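Slide 1. Okay, hi everybody! I'm going to talk about quitting sugar in my coffee, which took me three tries and one very grumpy August.
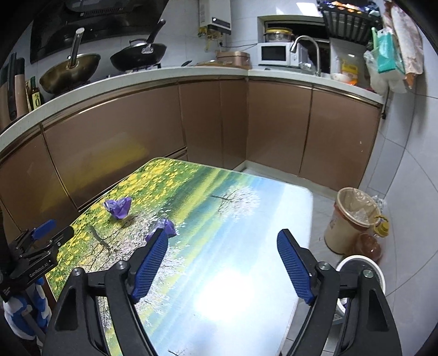
Try one, I went cold turkey and lasted 12 days (my sister Brândușa Enache still brings this up). Try two, half a spoon less each week. Pause for groans.

Slide 2. Ask who takes two spoons or more, hands up! Then tell the diner story, but keep it short this time.
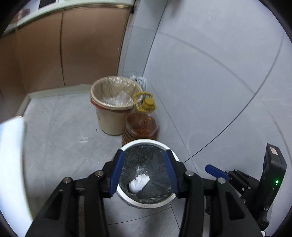

White bin, gray tile floor

Slide 3. Try three, cinnamon. Pass the samples around.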